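How do I stop my pantry snacks from going stale (and sort the packaging)?

Asked by Eun-ji Choo, August 1, 2025

Hi all! We moved to a much more humid place and everything crunchy in my kitchen goes soft in no time. Crackers, chips, the rice puffs my kids love, all of it. I've been rolling the bags down and clipping them but it doesn't seem to do much. Also my recycling has gotten really confusing, so if anyone knows what goes where I'd love to hear that too. I went through the snack shelf this morning and wow, so many wrappers.
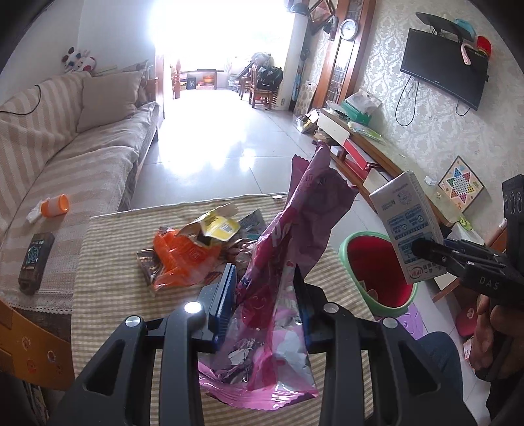
2 Answers

Sunita Thakur

Clips are fine for a day or two but that's it. I use glass jars with rubber seals, the Sternard ones, and I've never looked back! If something's already gone soft, spread it on a tray and give it 4 minutes in the oven at 200 (I'm on Celsius, sorry – that's just under 400 for you). Let it cool all the way before you decide it didn't work, they crisp up as they sit. Doesn't help with anything frosted, ask me how I know.

On the recycling, crinkly snack bags are trash where I live. Boxes go in with paper. Cartons are the annoying ones, my town only started taking them last November and you have to look for the marks on the pack to figure out what you've got. Mine have them down by the folded end, under all the small print.
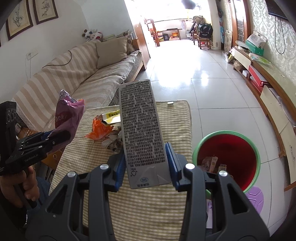
Rinse them, squash them flat, and leave the cap on if there is one. But check with your own town, my sister is two towns over and hers go in a totally different bin.

Kyung-hwa Noh

get a dehumidifier

2 comments

Eun-ji Choo: Thanks Sunita, trying the oven thing tonight!

Ailbhe Keane: Seconding the jars – but wash the seals now and then, mine got gross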